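Stop Painting Everything White

Quick one before lunch. It's been bugging me since July. 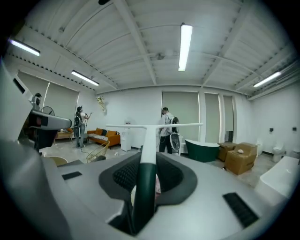
White walls are not a personality

Every place I've rented, worked in or waited in over the past few years has been white. White walls, white ceiling, pale floor if the budget stretched. The dentist in Nutley. The office. My own kitchen, till last month. You could blindfold me, spin me around, drop me in any of them and I'd have to read the mail to know where I was.

Yes, I know the arguments. Makes a room look bigger. Goes with everything. Easy to touch up. Fine. Except the touch up never matches, does it. I have 4 half cans of "white" in the closet and no two are the same white.

The money thing

Landlords say color costs more. Does it? I did my kitchen in a green called Louro, two coats, 80 dollars including the roller. The white they'd have used was 74. Six bucks. I asked and was told a tenant "might not like it." Well the tenant is me and I like it.

The paint store has 354 colors on the wall by the register. I asked the guy what sells. White, off white, and the gray one. The rest just sit there fading on there little cards.

What I'd do

Start with a hallway. Hallways are perfect, you don't live in them, so if the orange is a mistake you only see it on the way to the bathroom. Then a ceiling. A dark blue ceiling in a small bedroom is wonderful and I will fight anyone on this.

Offices too. We moved into 700 square feet at the Zillau building and got asked to pick carpet tiles, chair fabric, even the mugs. Walls? Already decided. White. Didn't even come up in teh meeting.

Pick a color. Any color. If you hate it, paint over it, it's a Saturday's worth of work at most.

Comments are open, be nice about the orange.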